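Black-only swap table fills up before noon

I've been to plenty of clothing swaps, but the one at Pasik House this June was the first I've seen with a color rule. Everything on offer had to be black! Sweaters, bags, hats, soft toys, whatever you had, as long as you could lose it in a dark closet.

The idea came from Yuto Takeda, who runs the Kuketitz Mending Circle and who told me he was tired of watching black clothes sink to the bottom of the mixed bins. "People think it's all the same thing, so they don't look," he said. "Put it on something pale and suddenly you can see the knit." So out came the pale marbled tops, and the whole lot got spread out, a few pieces at a time, where you could get a good look at the texture.

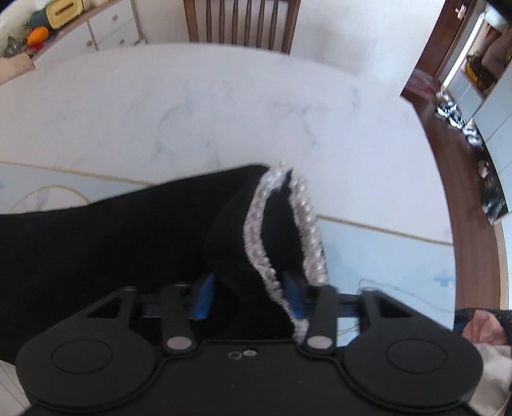
I'll admit I went straight for anything with beads on it. Silver bead trim on soft black fabric gets me every time, and it's also the first thing to go on a secondhand piece (one snagged thread and you're finding little beads in the carpet until winter). Yuto's advice is to run a fingernail gently along the trim before you take it home, and to knot off any loose end the same night. He had needles and black thread for anyone who wanted to do it on the spot, and I saw a few people take him up on it.

By the time the doors closed at 3 p.m., 814 pieces had been checked in, which beats the spring swap by a mile. Entry was one clean item per person, or a couple of dollars in the jar if you came with empty hands. The jar goes toward the circle's repair fund, and they're hoping to reach $2,000 by the end of the summer to replace two tired sewing machines.

Toys were the surprise hit. I hadn't expected many plush animals to meet the color rule, but kids clearly have darker taste than I do.
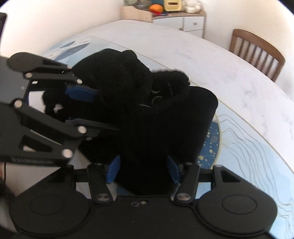 There were 40 stuffed animals on the check-in sheet and most had gone home with somebody before lunch. Yuto asks that you go over every toy for open seams and anything small that could come off, particularly if it's headed for a toddler. A ladder stitch will close up most gaps, and for fuzzy fabric he likes a soft toothbrush afterward to lift the pile back over the thread. I tried it on my niece's old bear when I got home and you really can't find the seam now.

Knits were trickier. A lot of them had pilled, and a black sweater shows every speck of lint you own. The Golestani bakery next door sent over coffee, so there was plenty of company for those of us standing there picking fluff.

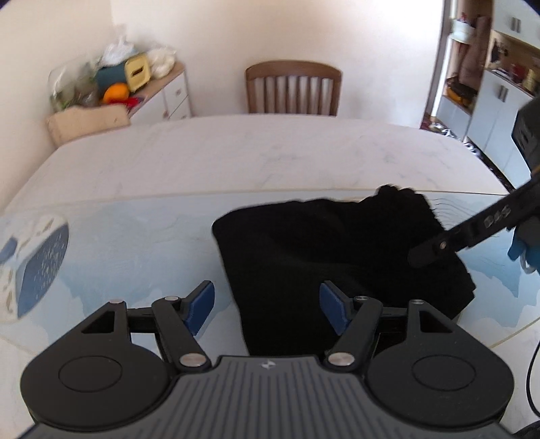
A black knit on the pale blue and white mattress, with the wooden chair behind.

The next swap is planned for the fall at the Skurier Street hall, with room for 40 tables. Yuto says the color will be picked by vote, and the slips are on the counter at Pasik House through the end of the month. I put down green.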